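We use cookies to improve your experience on this site. Accept all | Manage preferences

4.2 Do deposit limits change what players lose?

The case for voluntary deposit limits rests mostly on a single kind of evidence: players who set a limit lose less afterward than they did before. We doubt this shows much. People tend to set a limit right after a bad month, and a bad month is usually followed by a milder one whether a limit is in place or not. Kemppainen, the operator whose records we used, reports the drop on its public safety page without a comparison group.

We drew 1000 accounts that set a limit in June and matched them to 1000 accounts that did not, using losses over the prior weeks, age band and preferred game. Before matching, the limit group looked like a success story. After matching, most of the gap went away. What was left was concentrated in 47 accounts with very heavy play, and we would not build a policy on 47 accounts.

There is also the problem of where the money goes. Burngate and Clarnance, the two other licensed sites in the region, do not share data with Kemppainen. A player who hits a limit on one site can open an account on another in a few minutes. Valtonen (personal communication) thinks this kind of switching is rare. He may be right, but his estimate comes from a survey in which players were asked to report their own behavior, and gamblers' recall of their own spending is poor.

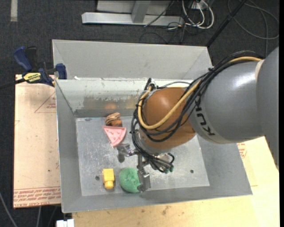
Figure 2. Bin with a small group of toys and a KUKA robot arm.

4.3 Pop-up messages

The Nullitz message tool interrupts play with a short note on time and money spent. Its supporters point to the share of sessions that end within two minutes of a message. That share means little by itself. Many sessions are short, and the messages appear at points where players often stop anyway, such as after a bonus round. We asked for the raw timing data so we could compare sessions with and without a message. We were given summary tables, last updated Wed 4 February, which do not allow that comparison.

We do not claim that messages or limits are useless. The published evidence is too weak to say either way, and regulators who list these tools as proven protections are going further than the data allow.

Share this article | 2 comments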